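Stop Paying for Episodes

Most teams that gather demonstrations for a learning system report progress as a count. The number goes in a weekly table, the table goes to whoever funds the work, and collection is planned so that the number rises. I think the count is the wrong thing to buy. My case comes from the shoe rack task, which looks simple on paper and has taken up most of our December.

What the count hides

The task definition is one line long: move slippers to or from the rack. Silvia Kubíček, who wrote the collection protocol at Trondbridge, first set a target of 200 accepted episodes. An episode was accepted if the final state matched the instruction. Nothing in the rule said anything about how the robot got there.

Under a rule like that, operators converge. Each one finds a grasp that works and repeats it. When Justinas Kļaviņa sorted the first 85 accepted episodes by contact point, all but seven used the same approach from the same side. A model trained on that set learns one motion very well and has no data on what to do when a slipper is turned, or when its neighbor is in the way. The operators followed the protocol. The protocol asked for the wrong thing.

A slipper is a poor object for a fixed grasp. The opening, the heel and the side each call for a different hand shape, and the choice depends on which way the toe points and how much shelf is free next to it. The hand also hides much of the contact from a head camera, so a second view from lower down is worth its storage cost even when most of it is soft.

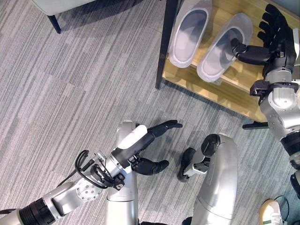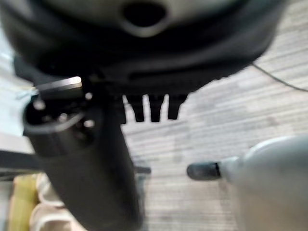
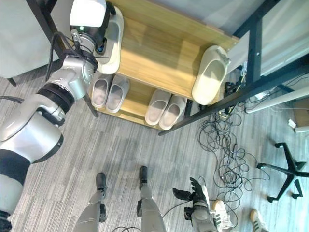
Striped carpet in all three views; the rack is visible in the first and third.

What to collect instead

I would replace the episode target with a coverage target. List the conditions that change the correct motion: toe direction, shelf level, spacing between slippers, which hand is used. Set a minimum for each combination that can physically occur, and stop when it is met. For the rack task our list came to 60 cells. Some filled in a morning. Others had been empty for the whole first round, and the total gave no sign of it.

Three objections come up often.

The first is cost. Resetting the rack to a specified layout takes longer than putting the slippers back wherever they fit. This is true, and the hourly yield drops. But yield was only ever a proxy for useful data, and the repeated episodes were adding very little. Past a certain point, one more copy of a familiar grasp costs the same operator time as a new one and teaches the model almost nothing.

The second is that a large enough set will cover everything by accident. It might, if layouts were random. They are not. People reset a scene the way they find easiest, and they do it more consistently as they get tired. More hours give you more of the same layout.

The third is that the list of conditions is a guess. I accept this one. Our list at Trondbridge left out slippers that overhang the shelf edge, and we added them late. A written guess can be corrected, though, and a bare total gives you nothing to correct.

Failed attempts

The same reasoning applies to rejected episodes. Our first rule deleted them. A dropped slipper followed by a clean recovery was thrown out because the operator had been told to restart after any drop. Those recoveries are the part of the motion a deployed system will need and the part least likely to be shown on purpose. They should be kept, labeled at the point of failure, and counted in a cell of their own.

Labeling takes time, and reviewers disagree about where a failure begins. We settled on the last frame in which the grasp still looked sound to both reviewers. It is a crude rule – a slow slip can start well before anyone can see it – but it is applied the same way every time, and the training code can shift the boundary later.

The weekly table still has a total in it. I have asked for it to be moved to the last column, after the number of empty cells.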